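A few people asked me to explain the Geetha Varma and Panicker news, so I'm putting it all in one place. I cover music deals for a living and I've been following this one since August.

First, what was announced. Geetha Varma is the new face of Panicker, the soft drink company. She posted it herself before the company did, at 6 in the morning, with one line: "Signed and happy." The Panicker account shared it later that morning.

The deal runs for two years. It covers TV spots, a summer tour with the Panicker name on it, and one song written for the ads. She keeps the rights to the song. That last part matters more than the money.

Normally a brand pays for a song and owns it. When Léonie Joly did her campaign for Litix, the headphone people, the song never came out as a single because Litix held the master and didn't want to release it. Her fans are still asking for it.

Varma's manager is Divya Raju, who used to work on the label side. She told me they turned down an earlier offer from Panicker over this point. The company came back with a new one after the Meruncombe festival.

On Meruncombe — Varma was booked for a 2 pm slot on the second stage and moved to the evening when another act dropped out. She played 14 songs. Clips from that set did more for her than the last album did.

Next question I keep getting: what happens with Parnum? She has had a clothing deal with them for a while. It stays in place. Parnum makes shoes and jackets, Panicker makes drinks, no conflict. You will probably see her in Parnum at Panicker events.

What she can't do is promote any other drink, and that includes alcohol and energy drinks. Raju confirmed that. So the rumor about the vodka brand is dead, at least for two years.

The new single is called "Side Door." It's out on the 19th. It is not the ad song. People are mixing these up, including two sites that should know better.

"Side Door" was produced by Barbara Wysocka, who also did the last three tracks on the album. I've heard it once. Slower than I expected, mostly piano and a drum machine, and the vocal is very dry and close. I liked it.
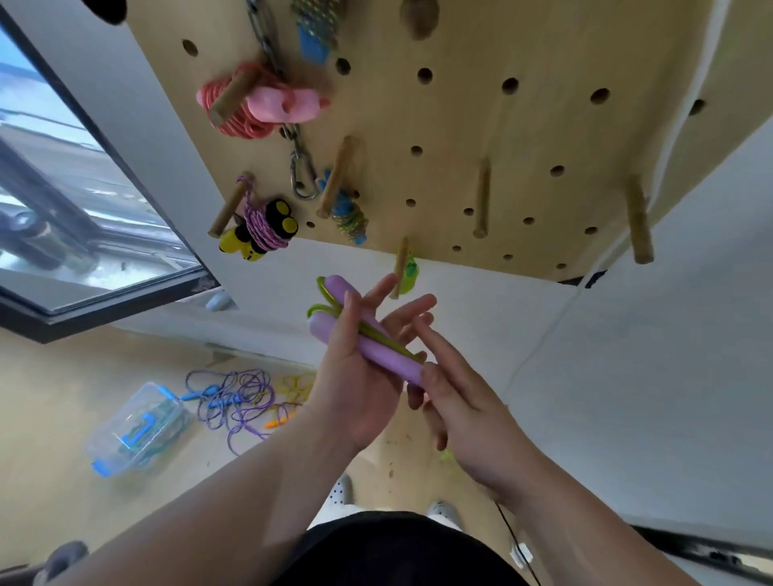

The ad song doesn't have a title yet. Araceli Ocampo is co-writing it. She and Varma have written together before but nothing from those sessions has come out.

Tour dates are not final. I've seen a draft list and I'm not going to post it, since half the venues had question marks next to them. Most of the rooms hold 2000 people, so a step up from the last tour but still no arenas.

Tickets: there will be a presale for people on her mailing list. I asked if you'd need to buy drinks to get a code and was told no. If that changes I'll say so.

I don't know what she's being paid. I've seen numbers going around and none of them came from anyone who was in the room, so I'd ignore them.

Will add to this thread when the tour list is confirmed. Replies are open if I got something wrong.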